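# Chapter 5: Color as a Code

## 5.1 Introduction

Color is used in two different ways on equipment, signs, and printed matter. In the first, it is decoration, and a change of color has no effect on how the item is used. In the second, each color stands for a state, a class, or an action, and a change of color is a change of meaning. The second use is called color coding and is the subject of this chapter.

A color code has three parts: a set of colors, a set of meanings, and a rule that joins one to the other. Most failures found in practice lie in the rule. The colors may be easy to tell apart and the meanings well chosen, yet the reader was never given the rule, or was given two rules that conflict. A filing clerk who has learned that red folders are closed accounts will make errors for weeks after moving to an office where red folders are overdue accounts.

The chapter assumes the material on contrast and viewing distance in Chapter 4. Readers who have not covered luminance ratio should review it before starting Section 5.3.

## 5.2 Terms

**Hue** is the property by which a color is called red, yellow, green, or blue. **Lightness** is the position of a color on a scale from black to white. **Saturation** is the degree to which a color differs from a gray of the same lightness. Any surface color can be placed by these properties, and two colors that differ in only one of them are more likely to be confused than two that differ in all.

The **ground** is the surface against which a coded mark is seen. The **mark** is the colored area itself. A mark has a hue, a size, a shape, and a position, and each can carry meaning. When two or more of these carry the same meaning, the code is **redundant**. When each carries a different meaning, the code is **compound**. The red octagon of a stop sign is redundant. A map on which hue gives the type of crop and dot size gives the yield is compound.

**Absolute identification** is naming a color with no other color present for comparison. **Relative identification** is telling two colors apart when both can be seen. Relative identification is much the easier task. A reader can separate a great many paint chips laid side by side and still name only a few of them reliably when they are shown singly. Designers who test a code by laying out all the samples on a desk are testing the wrong task.

## 5.3 Marks and Grounds

The choice of ground comes before the choice of marks. A dark, matte ground has low reflectance and returns little glare, so that saturated marks of moderate lightness stand out from it. The same marks on a white ground may fail in part: yellow in particular is close to white in lightness and is lost at a distance. On a black ground the difficulty is reversed. Yellow is the strongest mark, red is intermediate, and deep blue is the weakest, being close in lightness to the ground itself.

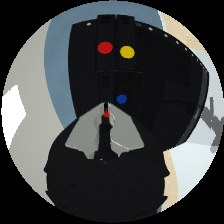 **Figure 5.2.** Red, yellow, and deep blue discs on a matte black face (computer rendering). The blue disc is the smallest and sits lower than the other two.

Size interacts with hue. The eye is less sensitive to small areas of blue than to small areas of other hues, and a blue mark that is reduced below a certain visual angle is seen as dark gray or black. For this reason blue should be given the largest area in a set, or be kept for items that are read at close range. Yellow has a related defect on light grounds, where a small yellow mark is seen as white. Red and green hold their appearance best at small sizes, but they are also the pair most often confused by readers with color-deficient vision, a matter taken up in Section 5.6.

Separation between marks must also be fixed. Two saturated marks that touch will each alter the apparent hue of the other at the shared edge. A narrow band of the ground color left between them removes most of the effect. Printers call this band a keyline — the term is used here for any such gap, whether it is printed, painted, or simply left bare.

## 5.4 Number of Colors in a Set

The number of colors in a set should be the smallest that the task allows. Additional colors slow the reader even when none are confused, because each new color is another candidate to be ruled out. Where more classes are needed than the set can hold, the usual course is to add shape or a printed letter and keep the number of hues fixed.

The Rakska warehouse study is a useful case. Rakska stored dry goods under a code of color labels fixed to the ends of the shelves. The code had grown as product lines were added, and it had come to include two greens and two browns. Hui-mei Pan, who carried out the study in November, logged 395 picking errors over the period of observation and sorted them by the label on the shelf from which the wrong item had been taken. The errors were concentrated in the greens and browns. Her report recommended that the duplicate hues be withdrawn and that the affected shelves be marked with a hue and a letter together.

The report also raised a point that is easily missed. Some of the labels had been printed by Nuvance and the rest by a second supplier, Chiu, and the two printers' reds did not match. Pickers had begun to treat the difference as though it were part of the code, and some could state what they believed it meant. An uncontrolled variation in a coded color will be read as a signal by at least part of the audience. The specification of a code must therefore include a tolerance as well as a nominal color, and the tolerance must be checked on delivery.

## 5.5 Learned Meanings

Readers bring meanings with them. In North America red is widely read as stop, danger, or hot; yellow as caution; green as go or safe; and blue as cold or as information. A code that agrees with these meanings is learned quickly. A code that opposes them can be learned, but it is likely to break down under stress or fatigue, when the reader falls back on the older habit.

Learned meanings vary by trade as well as by country. To an accountant red is a loss. To a plumber it is the hot supply. Shih-chieh Fang's survey of sign shops in Clirnodholm found that shop owners seldom asked which trade would be reading a sign and chose red mainly for its visibility. His recommendation, adopted in this text, is that the intended reader be written into the first line of every color specification, ahead of any mention of hue.

## 5.6 Plan of the Chapter

The remaining sections treat color-deficient vision, the effect of lamp type on apparent hue, fading and the replacement of marks, and the writing of a specification. Worked problems follow Section 5.9. Students will need a set of standard color chips, a gray scale, and a desk lamp that accepts both incandescent and fluorescent bulbs.

### Color-deficient vision

The most common forms of color deficiency affect the separation of red from green. They are inherited and are far more frequent in men than in women. Complete absence of color vision is rare. A reader with a red–green deficiency does not see the two hues as gray, as is often supposed, but sees both as shades in the range of yellow and brown, and must rely on lightness to separate them.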